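Counter Finds at Gondal
Posted Jun 5, 2020 by Sadia Arain

We finally got the small kitchen at Gondal sorted, and I am so happy with how it's coming together! Most of these pieces spent the winter in boxes, so setting them out again has felt like a birthday. 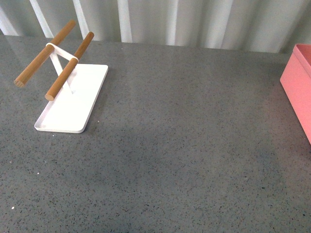

White metal with warm wood is my favorite pairing of the whole project, and I'd put it in every room if Tanveer let me. The gray speckled counter suits it so well!

Next up are the shelves over at Dritport. Kamran has the brackets already, and I can't wait to start.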